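Sorting task, part 2: teaching the arm to pick valves from the tray

This page continues the guide of the Sokside student robotics club. In part 1 you fixed the arm to the table and checked the emergency stop. Now we make the first real picks. Please read all the steps one time before you switch on the motors.

What you need

The arm with its two-finger gripper, the shallow steel tray, two plastic bins, brass valves with red handwheels, and the small black gears. Valves go in the pink bin, gears go in the other one. If you change this, change it also in the file bins.txt, or your score will be wrong.

Step 1. Place the tray
Put it near the center of the table, where the arm can reach all the corners. Press it lightly with your hand. If it slides, put a thin rubber mat under it.

Step 2. Put in the parts
Do not arrange them nicely. At the Kivden competition the judges drop the parts by hand, so some valves stand, some lie on the side, and a handwheel can hang over the rim. Practice with the same disorder.

Step 3. Choose the grip point
Begin with the valves and leave the gears for later. Bring the fingers down at an angle and close them on the brass body, near the handwheel. A grip on the wheel only is weak – the wheel can turn and the valve falls.

Step 4. Set speed and force
Start at speed 100 in the control panel. Our team used up to 177, but only after many hours of practice. Keep the force at level 4. With more force the fingers bend a little and the next pick is not exact.

Step 5. Close, wait, lift
After closing, wait 2 seconds before you lift. Lalit Negi, who wrote our first program in August, forgot this pause, and many valves jumped out of the fingers. Lift straight up until the valve is higher than the rim, and only then move to the side.

Step 6. Save the pick
Save each good pick with a clear name, for example valve_lying_left. Save the bad ones too, in a separate folder – we use them in part 3, when we compare the grips.
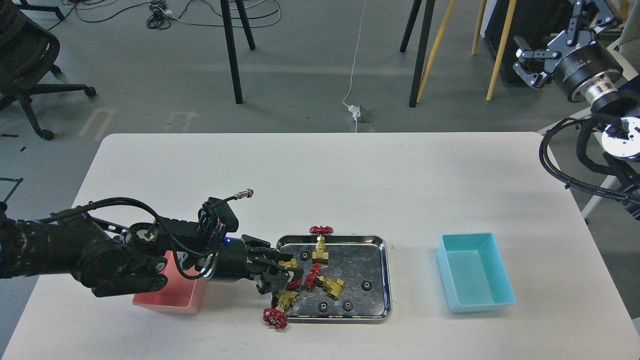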